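Melau Packing Table, White

$422, legs and hardware included
In stock at our Kushwaha Road shop, ready for pickup or delivery

We've sold a good many tables over the years, and the Melau is the one we keep coming back to when a customer walks in and says they just want somewhere decent to pack orders. It's a plain white rectangular table with a flat top and no fuss about it. If you've been boxing up parcels at the end of the kitchen counter and clearing everything away again before supper, you'll know how nice it is to have a surface that can stay set up (even if it's only in a corner of the spare room).

The white top is a bigger help than people expect. Dark cartons, black boxes, cables, little printed inserts, they all show up against it, and you're far less likely to seal a parcel and then find the charger still sitting on the table. Érica Teixeira bought hers for a small camera accessories business and wrote to tell us she'd given up her old brown desk entirely. "Half of what I sell is black and comes in black boxes," she said. "I was losing lens caps all day long!"

Size and fit
The top is 128 cm long, so you can keep your flat cartons at one end and still have a comfortable space in the middle for the box you're working on. Please measure your doorway and any tight stairwell before ordering. The top comes in one piece and it doesn't bend, as Jairo on our delivery crew will cheerfully tell you. The whole table weighs 43 kg once it's together, and we'd ask you to have a second person on hand for turning it over.

Putting it together
You'll need a screwdriver and a clear bit of floor, with an old blanket down to protect the finish. Start all the bolts by hand before tightening any of them, then stand the table up where it's going to live and give everything a final turn. The feet adjust, so a slightly uneven basement floor is no trouble. If you get stuck, ring the shop and ask for Pallavi, who has built more of these than the rest of us put together.

Looking after it
A damp cloth and a drop of dish soap will take care of everyday marks. Tape residue comes away with a little warm water and some patience, and please don't go at it with a scraper. Do put a cutting mat down if you're opening cartons with a knife. We've seen some sorry-looking tops come through the door, and scratches from blades aren't covered by the warranty.

Goes well with
The Potport tape stand sits neatly at the back edge and leaves your elbow room alone. For small goods we like the Flelley tray set, $98, which keeps labels and tissue from wandering off. Both can go out in the same delivery as your table.

Delivery
We deliver in town ourselves and bring the table into whichever room you'd like, up one flight of stairs if need be. Farther out, we'll call with a price before we charge you anything. Pickup is at the rear door until 5 p.m., and a hatchback with the seats folded down will usually do the job.

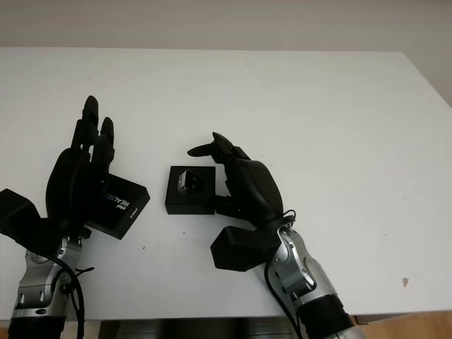 If you're still making up your mind, come by with the box you pack most often and try it on the floor model for as long as you like. The kettle's generally on.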